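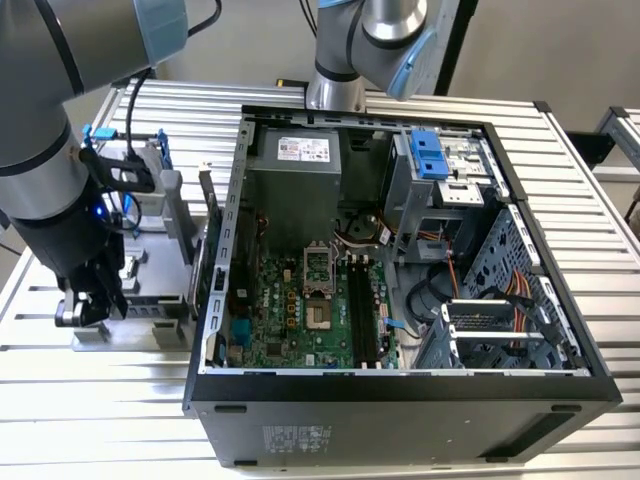

Rondlow Shared Workshop - Writers' Bench

Two Arms and a Tower

The computer had been on its side since March, and I had started to think of it as a patient.

I had bought the arms with my tax refund and a small amount of lying. I told my sister they cost 1000 dollars, which was true of one of them. They were secondhand, silver-gray with light blue covers on the joints, and they had been bolted down at the back of Bay 6 by a man who wouldn't look me in the eye while he did it. I named the left one Kullon and the right one Bianchini, after two streets I used to live on. I was evicted from both.

The plan was simple enough to fit on the workshop signup sheet. Under "Project" I wrote: Robots build computer. Under "Expected duration" I wrote: 3 weekends. Somebody had since added a question mark in green pen.

What I had that evening was an old black tower with the side off, a green motherboard, and an empty socket in the middle of it with the gold showing. Kullon was going to pick the processor out of the gray holder on the left and set it in the socket. Bianchini was going to stay over the back of the case and, when the time came, push down the little lever. Then memory, two sticks. Then I would close it up, press the button, and be insufferable for the rest of my life.

I ran the program. Kullon came down over the parts holder, opened its fingers, closed them, and stopped.

"Holding," said the laptop.

"Holding what?" I said.

The laptop did not go into it.

A woman from the pottery side had come over with her tea. The pottery people got the good heaters and still came to stand in our bay, because in pottery you have to wait for things and there is nothing to watch.

"Is it supposed to do that?" she asked.

"It's thinking."

"What about?"

I checked the log. Kullon was thinking about line 287, where I had typed a minus sign during a sandwich. As far as the arm was concerned, the socket was under the floor. It had looked into getting there, found the table in the way, and quit. I felt this showed better judgment than anyone had shown on the project so far, and I said so.

"And the other one?"

"Bianchini's waiting for Kullon."

"So one of them's stuck and the other one's being polite."

"It's called coordination," I said.

She drank some tea. "My husband and I put a bed together like that."

I fixed the minus sign. I also moved the holder over a hair, then moved it back, then could not remember where back was. You are meant to mark these things with tape. I own a great deal of tape. It was at home, keeping a window shut.

On the second run Kullon rose, swung out over the case with real confidence, and came to a halt above the drive cage. It hung over the blue plastic latch like a man who has walked into a kitchen and forgotten why. Bianchini, seeing its moment, pressed the air where a lever would have been, pressed it again to be sure, and went home to its starting position.

"Done," said the laptop.

"Congratulations," said the woman.

There is a sign by the Lastia kiln that says PLEASE DO NOT SWEAR, THE WALLS ARE THIN. I read it several times.

She leaned over the tower and looked in at the red and yellow wires, the empty memory slots, all of it. I could see her working up to something and I knew what it was going to be. Everyone gets there eventually. My sister got there in the car, before I had even switched off the engine.

"How long would it take you to do it by hand?"

"That isn't the point."

"No, I know. But how long?"

"A couple of minutes," I said. "If I dropped it."

She nodded, and was kind enough to look at the arms for a while instead of at me. Then the kiln timer went off next door and she left her mug on my bench, where I would later put solder in it by mistake and have to make her a new one, badly, on her own wheel.

I sent Kullon back to the holder. I opened the file, went to the top, and began reading it out loud, one line at a time, so that both of them could hear.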